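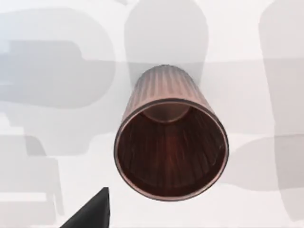
Small Kitchen, Big Difference: Getting Your Shelves to Work for You

I have lived in four kitchens in Tondville and every one of them was tiny, so I have strong feelings about shelves! My current one is the smallest yet and my favorite by a mile, mostly thanks to an October weekend when I pulled everything out, washed it all, and put back only what we use. These are the tricks that stuck.

Start with one shelf

Please don't empty the whole kitchen before breakfast. I did that once and we ate crackers standing up until bedtime. Pick the shelf that annoys you most, clear it, wipe it with warm water and a drop of dish soap, and let it dry completely before anything goes back. If there's a sticky ring from a honey jar or an oil bottle, lay a hot damp cloth over it for a few minutes and it'll lift right off with a plastic scraper (an old gift card is great for this).

While the shelf is bare, measure it. Width, depth, and the height up to the shelf above. Write the numbers on a piece of masking tape and stick it inside the door. I can't tell you how many times that tape has saved me from buying a bin that was a hair too wide.

Stand things up

Baking sheets, cutting boards, pot lids, platters, even the big flat cooling rack: store them all on edge. A stack means lifting five things to reach the sixth, and the clatter wakes the whole house. With dividers you just slide out the one you want. My neighbor Marta Sirko uses a desk file sorter from the office supply aisle, and it holds her lids beautifully. 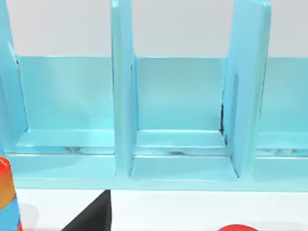
Tall dividers keep flat things on their feet.

Put the heaviest pieces at one end and work down to the lightest. Leave one slot free if you can, so there's somewhere to park the cookie sheet that's still cooling. And if your divider likes to skate around when you pull something out, cut a strip of that rubbery shelf liner and tuck it underneath. Works like a charm!

Glasses and cups

Store them mouth up if you use them every day and the cupboard is clean. Mouth down is fine for the ones that sit for weeks, but put a liner under them so the rims aren't resting on a hard shelf. Don't nest glass tumblers, ever. If two do get stuck, set the bottom one in warm water, fill the top one with cold, wait, and twist gently.

Anything with grooves or ribs on it holds on to grease from the air, especially near the stove. A soft toothbrush and baking soda paste will get down in there. Rinse well and dry with a towel right away if it's metal, or you'll be looking at water spots.

The drawer that eats everything

Every house has one. Ours held 431 twist ties, which I know only from my nephew Eero, who sat on the floor and counted them while I made soup. We kept a small handful. Muffin tins make terrific drawer organizers, by the way, and so do the shallow boxes that tea comes in.

Freshening up old cupboard doors

If the insides are in order and the outsides still look tired, wash the doors before you decide to paint. Raised panels collect a surprising amount of grime along the bottom edges. Mix a squirt of dish soap into a bowl of warm water, go around each panel with an old paintbrush, and wipe with the grain if there is any.

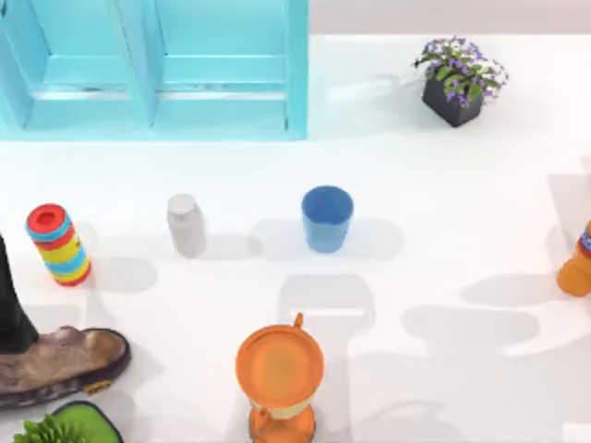
Then tighten the hinges. A screw that just spins needs a wooden toothpick and a dab of wood glue in the hole; snap it off flush, let it set overnight, and drive the screw back in by hand. I fixed 2 doors this way last spring and they close like new.

For squeaks, rub a little candle wax on the hinge pin. Cooking oil seems to help for a day and then turns to gum, so skip it.

Keeping it that way

I do a quick once-over the evening before grocery shopping, when the shelves are at their emptiest anyway. Older cans come to the front, crumbs get brushed out, and whatever wandered to the wrong spot goes home. It takes me less time than the kettle does, and then there's tea!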